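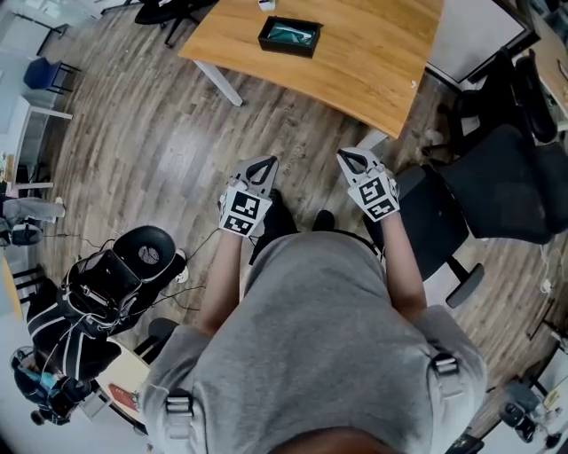 图 4-1 桌椅区局部：弧形前缘木桌、白色金属桌腿、黑色办公椅及木纹地面

## 4 桌椅就位与复位

本章适用于 Uston 楼内采用 Pludine 系列弧边桌的办公区和共用工作区。矩形桌、折叠桌及固定台面见第 5 章。桌体组装见随箱安装单，本章从桌体已组装完毕、搬入房间之后开始。

本版修订日期：2024年11月8日，星期五。此前各版中的通道尺寸不再使用。

### 4.1 术语

**前缘**：桌面朝向使用者一侧的边。弧边桌的前缘为曲线，测量时取曲线最外凸的一点。

**桌腿落点**：桌腿底部调平脚与地面的接触位置。调平脚旋出后落点不变，高度改变。

**椅位**：椅子收回后应占用的地面范围，含五星脚展开的部分。带固定扶手的椅子，椅位按扶手外侧计算。

**通道**：人员正常行走经过的地面。椅位不计入通道。

**复位**：使用结束后，将桌、椅、桌面小件和线缆恢复到平面图所示状态。

### 4.2 就位前的准备

需要的工具：卷尺、水平尺、内六角扳手（随桌附带）、低粘性遮蔽胶带、干净软布、毛毡垫片。

1. 核对房间平面图的编号。平面图张贴在门内侧，编号应与门牌一致。编号不一致时停止作业，联系 Stivham 办公设施组。
2. 清空待布置区域的地面。纸箱、打包带和泡沫角件全部移出房间后再进行下一步。
3. 用软布干擦地面，再用手掌检查有无砂粒。木纹地面的表层较薄，砂粒夹在脚垫与地面之间会留下弧形划痕。
4. 检查桌腿底部的调平脚，将其全部旋入到底。
5. 检查椅轮。轮内缠有线头或头发时先清除，轮面有硬质碎屑嵌入时更换该轮。
6. 用遮蔽胶带在地面标出桌腿落点。胶带只贴外侧直角，不贴满整个落点。

> **注意：** 遮蔽胶带在地面停留不得超过 14 天。超过期限的胶带可能留胶，清除时需要溶剂，而溶剂会使木纹地面局部失光。

### 4.3 桌体就位

1. 由两人分别位于桌子两端，握住桌面下方的横梁抬起。不得握住弧形前缘抬桌，前缘下方没有横梁支撑。
2. 将桌子移至标记处上方，缓慢放下。先放后侧桌腿，再放前侧桌腿。
3. 核对方向。弧形前缘朝向椅位，直边朝向墙面或相邻桌。方向装反时，椅子扶手会顶住桌角，无法完全收入。
4. 测量前缘最外凸点至对面家具的净距。主通道一侧不小于 1000 mm，仅供单人进出的一侧不小于 600 mm。
5. 将水平尺放在桌面中部，先沿长边，再沿短边读数。
6. 旋出调平脚，直至气泡居中。每次只调一处，调完后复测两个方向。
7. 轻推桌面四周。出现晃动时回到第 5 步，不要用纸片垫桌腿。
8. 撕去地面胶带，沿地面平行方向缓慢拉起。

> **小心：** 白色金属桌腿的涂层在搬运中容易被硬物磕伤。两张桌子同时搬入时，桌腿之间应以软布隔开。涂层破损处须在当日补漆，裸露金属与拖布残留水分接触后会生锈，锈迹可渗入地板接缝。

#### 4.3.1 与相邻台面的衔接

同一房间内可能同时存在浅蜂蜜色桌面、白色台面和其他木色台面。不同台面的厚度和高度不一定相同，布置时遵循以下规定：

- 不同系列的台面不拼接。两者之间留出可伸入手掌的间隙，便于清洁。
- 台面相邻但高度不同时，较低的一侧不放置高于台面落差的易倒物品。
- 台面靠近白色墙板时，桌边与墙板不得直接接触。墙板一侧粘贴毛毡垫片，位置与桌面侧边等高。
- 弧形前缘不得作为对齐基准。对齐以后侧桌腿为准。

### 4.4 椅子就位

Rodrigues 网背椅出厂时扶手处于最低位，气压杆未经预压。首次使用前按下列步骤处理。

1. 将椅子放在平整地面上，逐一按压椅轮上方，确认五星脚与地面均匀接触。
2. 坐下，身体重心居中，扳起座面下方右侧手柄，使座面降至最低，再起身让座面升至最高。此动作重复两次。
3. 调节座面高度，使双脚平放地面，大腿与地面大致平行。
4. 调节扶手高度。扶手上表面应低于桌面下表面，保证椅子能推入桌下。
5. 拉紧网背两侧的固定螺钉。螺钉应拧至不再转动，不得加长扳手力臂。
6. 将椅子推入桌下，检查扶手与弧形前缘之间有无接触。

> **注：** 弧形前缘在桌角附近向内收，椅子靠近桌角摆放时，可伸入桌下的深度会减小。同一张椅子在桌子中部能够收入，在桌角处可能不能。以实际试推结果确定椅位。

椅位确定后，在平面图上画出椅背的朝向。临时增加的椅子不画入平面图，使用结束后退回存放处。

#### 4.4.1 桌旁停放的椅子

椅子因扶手过高或桌下已有物品而不能收入时，允许停放在桌旁，条件如下：

- 椅背朝向墙面或台面，座面朝向通道以外的方向。
- 扶手外侧不越过通道边界。
- 相邻两把椅子的五星脚不交叠。交叠后移动其中一把会带动另一把，椅轮横向拖行时容易划伤地面。
- 椅子不压线缆。线缆已在椅轮路径上的，先移线缆，再移椅子。

扶手上不挂背包、外套和电源适配器。网背上不夹文件夹，长期单侧受力会使网面松弛。

### 4.5 桌面小件

桌面小件指可单手拿起的文具、收纳盒、卡片、零散配件等。共用桌的桌面小件统一放入敞口盒，黑色敞口盒随桌配发。

1. 将敞口盒放在桌面后半部，盒边与桌子后侧边平行。靠近弧形前缘的区域留空。
2. 盒内物品平放。高出盒口的物品横置，横置后仍高出的另行存放。
3. 不同用途的物品不混放于同一盒内。颜色可作为辅助区分，但不得代替标签。
4. 盒底粘贴毛毡垫片，避免拖动时磨损桌面。
5. 盒外的散件逐一拾起，能确定归属的放回原处，不能确定的放入门口的待认领盘。
6. 目视检查桌面边缘。细小的白色物件和碎屑在浅色桌面上不易辨认，可在侧向光线下再看一次。

> **注意：** 不要用手掌将碎屑扫落地面。碎屑应以微湿软布收拢后取走。落入椅轮路径的硬质碎屑会被反复碾压。

待认领盘内的物品保留 29 天，期满后由办公设施组处理。带有资产标签的物品不适用此期限，应直接交回标签所示部门。

### 4.6 地面与线缆

地面检查在桌椅就位之后、每次复位之时进行。图 4-1 中右侧地面可见一根白色线缆，类似位置的线缆按本节处理。

1. 从插座一端开始，沿线缆走向查看至设备一端。中途不得提拉线缆。
2. 判断线缆是否经过通道或椅轮路径。两者均不经过的，理直后靠墙放置即可。
3. 经过椅轮路径的，将线缆改至桌下，用桌下理线夹固定在横梁内侧。
4. 经过通道且无法改道的，加装地面线槽。线槽两端应超出通道边界，端口处不得留有翘起。
5. 多余长度盘成松圈，用魔术贴束带固定。盘圈不得套在桌腿或椅脚上。
6. 接头不得位于线槽端口处，也不得悬空受力。

> **警告：** 外皮破损、被压扁或有明显弯折痕迹的线缆应立即断电并停用，不得以胶带缠绕后继续使用。

线槽颜色应与地面有可辨别的差异。木纹地面上不使用木色线槽。

放在地面上的设备应靠墙或靠台面一侧摆放，散热口不朝向墙面，四周不堆放织物和纸张。设备的移动由其保管部门进行，清洁人员只清洁其周围地面。

### 4.7 清洁

#### 4.7.1 桌面

木质桌面使用拧干的软布，沿木纹方向擦拭，再以干布收水。弧形前缘单独擦拭一遍，手腕和前臂经常接触的部位容易积聚油污。油污较重时可使用中性清洁剂的稀释液，擦后以清水布复擦。

不得使用：

- 含研磨颗粒的膏状清洁剂；
- 含氨或含氯的清洁剂；
- 三聚氰胺海绵；
- 蒸汽清洁机。

#### 4.7.2 桌腿与椅子

金属桌腿自上而下擦拭，底部调平脚周围用棉签清理。网背用软毛刷干刷，再以吸尘器低档吸除浮尘。座垫表面的液体应按压吸干，不得来回擦拭。黑色扶手表面可用微湿布擦拭，擦后待其完全干燥再推入桌下。

#### 4.7.3 地面

木纹地面先吸尘，后用拧干的平板拖布拖擦。拖布提起时不应滴水。椅位下方须将椅子移出后清洁，移动时推椅背，不推扶手。地面未干时不得推回椅子。

### 4.8 每日复位顺序

按以下顺序进行。后一项开始前，前一项应全部完成。

1. 收拢桌面小件，放回敞口盒。
2. 擦拭桌面。
3. 检查线缆，移出椅轮路径。
4. 清洁地面。
5. 将座面降至最低，椅子推入桌下或停放至 4.4.1 规定的位置。
6. 核对通道净距。
7. 在门内侧的记录表上签字。

每年 1 月进行一次全面复核，内容包括桌面水平、调平脚、扶手螺钉、椅轮和理线夹。复核结果记入同一记录表背面。

### 4.9 常见问题

| 现象 | 可能的原因 | 处理 |
|---|---|---|
| 桌面晃动 | 调平脚未全部接触地面 | 重复 4.3 第 5 至 7 步 |
| 桌面晃动，调平后仍存在 | 横梁连接螺钉松动 | 用随附扳手拧紧，仍无效时停用 |
| 椅子不能收入桌下 | 扶手过高，或椅位过于靠近桌角 | 降低扶手，或将椅位移向桌子中部 |
| 椅子移动时有阻滞感 | 椅轮缠绕异物 | 清除异物，必要时更换椅轮 |
| 座面自行下降 | 气压杆失效 | 停用并报修，不得自行拆卸 |
| 地面出现弧形划痕 | 椅轮或脚垫夹有砂粒 | 清洁椅轮，检查脚垫，记录划痕位置 |
| 桌腿底部有锈迹 | 涂层破损后受潮 | 除锈补漆，检查拖布含水量 |
| 通道净距不足 | 桌体移位或椅子未收回 | 先收椅，再按后侧桌腿落点校正桌体 |

表中未列出的情况，向办公设施组报修时应注明房间编号、桌号和出现的位置。桌号标签位于桌面下方后侧横梁上。

相关章节：3.2 平面图编号规则；5.1 矩形桌；6.4 地面线槽的选用；附录 B 记录表样式。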